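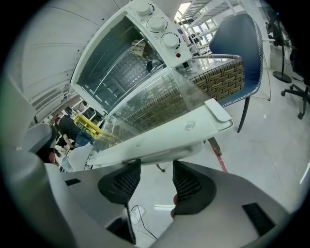 6th September
2 comments · 3 min read · 9 shares

Gripper day again. Meant to write this up at lunch, didn't get lunch. So, quick, before I forget what I did to it.

Left finger on the Pulora was closing late yesterday. Tiny bit, but you feel it in the hand, the right one gets there first and shoves whatever you're holding sideways. Wubit noticed before me. She'd been doing oven doors all afternoon and said the handle kept skating off to one side. I blamed the door. Wasn't the door.

Took both fingers off first thing. Grit in the left slide, bit of grey fluff wound round the pin. Cleaned it out with a dry brush, then a cloth, then the brush again. No oil! Birhane oiled it in July and it picked up every crumb in Pomville. Put it back, still late. Swore. Took it off again and found the pin itself had a flat worn on it. Swapped for a new one out of the Adonel bag (the good bag, not the one with the mixed threads), did the screws up a quarter turn at a time, left right left right. Closed level on the third go.

Pads next. Mesh was clogged on the inside faces, the left worse than the right. Scrubbed with a toothbrush and plain water, dried properly, pressed back on. If the corner lifts, take the whole pad off and start over, dont glue the corner. I wrote that on the lid of the box in marker and I'm writing it here aswell.
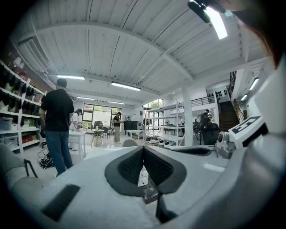 Looking down the shop over the Pulora. Marker block on the right.

Then the marker block. Had to come off to get at the housing screws and I hate putting it back. It has to sit flat against the mount, no tilt, or the tracking wanders and you don't find out till evening. Checked it with the small square. Checked it again after the camera mount was tight, it always pulls a hair when you do up the last screw. Did this time too. Backed off, held it with my thumb, tightened again. Fine.

Calibration after that. First run rubbish, I'd left the old offsets in. Second run good. Log says 1183 cycles since the last pin, so I'll order the next one before we get near that and not after. Over 20 screws in this thing in total and I've now met every one of them personally.

Toaster oven for the test. White one with the three knobs, same as yesterday. Hook the handle bar, swing the door down, let go, bring it up again. Handle didn't skate. Wubit had a turn and made the face she makes when she can't find anything to complain about, then complained about the trigger spring. She's right, it's soft. Tomorrow.

To do – spring. New toothbrush. Label the Adonel bags so I stop tipping both out on the table. Ask Birhane where the small hex key went. Tidy the cables by the shelves, I keep catching my foot.

Hands smell of metal. Bed.

2 comments

padlock_ann
What did you end up using for the pin, same steel as the old one? Ours wears flat in exactly that place and I've tried two sorts so far.

Torrin
The thumb trick on the mount works. I put a strip of paper under the block while I tighten and pull it out at the end, saves backing off. Also label your bags!!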